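Tuesday, January 8, 2019

Day two of no spending, and I'm already cheating a little! I walked to Holmgren for onions and came home with onions and a pear tart (it was right there by the register, what was I supposed to do). Kumudini called while I was chopping and we talked soup for ages – she swears by tamarind, I'm still a lemon person.

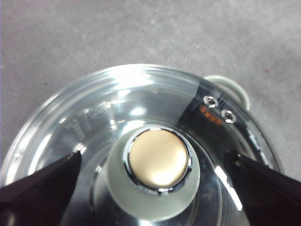 Glass lid, gray surface.

The lentils took forever, so I finally did the bills. Heating was 305, ugh. If February is any milder I might still make the Lundar trip. Tart for dinner, soup tomorrow. Must call Mom back before work.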